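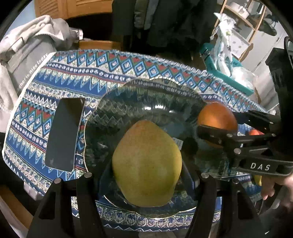 Una pera y un cítrico en un plato oscuro.

29 de marzo de 2022

Llevo tres semanas recibiendo el mismo enlace de gente distinta. La ronda de Trotitz, la plataforma que promete que cualquiera pueda comprar un trocito de empresa emergente desde el móvil, a partir de 20 euros. Me lo mandan con signos de exclamación. Me preguntan si voy a entrar. No voy a entrar, y como me cansa repetirlo por mensaje lo dejo escrito aquí.

Empiezo por lo que me gusta, para que no se diga. La aplicación está bien hecha. Te registras en pocos minutos, subes el documento de identidad, contestas un test de idoneidad y ya estás dentro. El test son cinco preguntas. Yo contesté a propósito que no había invertido nunca en nada y que no entendía qué era la dilución. Me salió un aviso amarillo, marqué una casilla y pasé.

Dentro me encontré con Kusuma, una empresa que hace programas de nóminas para talleres pequeños, y con Misska, que alquila instrumentos musicales por suscripción. Las dos tienen un vídeo con piano de fondo. Las dos "redefinen" su sector. De Misska se puede leer la cuenta de resultados del último ejercicio si uno baja hasta el final de la página, abre un desplegable y descarga un PDF escaneado de lado. De Kusuma ni eso: hay una gráfica que sube y cuyo eje vertical no lleva números.

En la portada presumen de 233 empresas financiadas. Muy bien. ¿Y cuántas han devuelto dinero a quienes pusieron el suyo? Escribí al soporte para preguntarlo. La respuesta llegó al día siguiente, amabilísima, y decía que la inversión en fases tempranas debe contemplarse a largo plazo. Volví a preguntar. Me mandaron el mismo párrafo con otro saludo.

A mí esto me suena. En 2015 metí dinero en Hurkthorpe, que iba a ser el mercado de segunda mano para oficinas: mesas, sillas, centralitas. Entré por una plataforma ya cerrada, con una valoración que puso no sé quién y unas participaciones sin voto que se agrupaban en una sociedad que tampoco controlaba yo. El primer año mandaban un boletín al mes. El segundo, uno en septiembre. Luego hubo una ampliación a la que no fui, mi parte se quedó en casi nada y me enteré por una notificación del registro que venía como adjunto. Perdí lo que puse. Era una cantidad que podía perder, y aun así me sentó fatal.

Me dirán que ahora hay más regulación. La hay, y en el papel es mejor que la de entonces. Pero lo que yo miro es quién cobra y cuándo. Trotitz se lleva su comisión al cerrar la ronda, la empresa salga adelante o no. Quien pone los 20 euros cobra, si cobra, cuando alguien compre la compañía entera o cuando aparezca ese mercado secundario que en la web lleva la etiqueta de "próximamente" – la misma etiqueta que tenía la primera vez que entré, el año pasado.

Luego está lo de la propia ronda de Trotitz, que es lo que me mandáis todos. Una plataforma que se financia en su propia plataforma, con su propio test y su propia ficha, fijando ella el precio. Según esa ficha, el 70 por ciento de lo recaudado se irá a "crecimiento y marca". Eso en castellano es publicidad. Publicidad para traer a más gente que ponga 20 euros, supongo. Busqué la partida de análisis de las empresas que publican y no aparece con ese nombre. Puede que esté metida dentro de "operaciones". Lo he preguntado también.

No digo que sea un engaño. Digo que no sé lo que compraría, y que después de leer cuarenta páginas de folleto sigo sin saberlo. Si a alguien le divierte y va con dinero de cañas, adelante. Lo que me chirría es el tono, lo de "democratizar" en cada pantalla, como si el que desconfía estuviera en contra de la democracia.

Si Trotitz publica algún día la lista completa, con las que cerraron y lo que recuperó cada inversor, la leo entera y escribo otra entrada. Tengo el correo de soporte abierto. De momento, el último mensaje sin contestar es el mío.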